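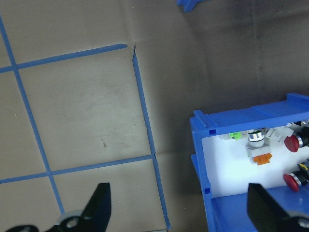

One reader at Mukalcombe wrote in to say the old version of this section had the squares drawn before the edges were trued, and that she lost a whole evening to it. Fair point. Order changed below.

4. Marking out the cutting board

Applies to the Hitus lap quilt and the Skameck table runner. For the Vlček bed cover see section 9, the steps are not the same.

You need: a flat surface you don't mind taping, low-tack tape, long metal ruler, set square, pencil. Scissors for the tape, NOT your fabric scissors.

4.1 Wipe the surface down. Crumbs and thread ends lift the tape.

4.2 True one long edge first. Lay the ruler along it, check it with the set square at both ends. Everything else is measured from this edge.

4.3 Mark off your square size along the edge. Lap quilt squares are 21 cm, seam allowance included. Do not add it again.

4.4 Repeat on the opposite edge. Same direction, same end of the ruler.

4.5 Run the first tape strip from mark to mark. Stick one end, pull it just taut, press down from the middle outwards. Don't stretch it — stretched tape creeps back overnight and takes your line with it.

4.6 Lay the rest of the strips going that way, then the ones across.

4.7 Check the diagonals of every square, corner to corner. Both the same, carry on. If not, lift the cross strip and go back to 4.4.

Note: measure to the same side of the tape every time. Left side or right side, pick one. Mixing them is the usual cause of a runner that comes out wide at one end.

Note: joins in the tape are fine. Overlap by a finger width and keep the outside edge straight, that is the edge you measure to.

CAUTION: no rotary cutter on the taped board. Lay out here, cut on the mat. The blade skids on tape.

CAUTION: never iron on or near the tape. The glue melts and goes into the cotton and dosen't wash out.

4.8 Lay the fabric squares out right side up, dark ones first. Move them about until you like it. Stand on a chair and look down if the chair is steady.

4.9 Pin a number to each square, top left corner, working along the rows. The lap quilt has 49. Stack a row at a time, number one on top, and clip.

4.10 Sew the rows as in section 5. Press seams one way on odd rows, the other way on even rows, so they nest when the rows are joined.

If you have to stop part way: cover with an old sheet, tuck it under, leave it flat. Don't roll it up with the pins in.

Taking the tape off: slowly, folded back on itself, low angle. Any sticky left behind comes off with a little cooking oil on a rag, then soapy water. Let it dry compeletly before fabric goes near it again.

Print this section | E-mail this section

Related
Section 3: Washing and pressing before you cut
Section 5: Joining rows
Section 9: The Vlček bed cover
Skameck runner, fabric list (updated March)

Contact | © Hitus Patterns | Back to top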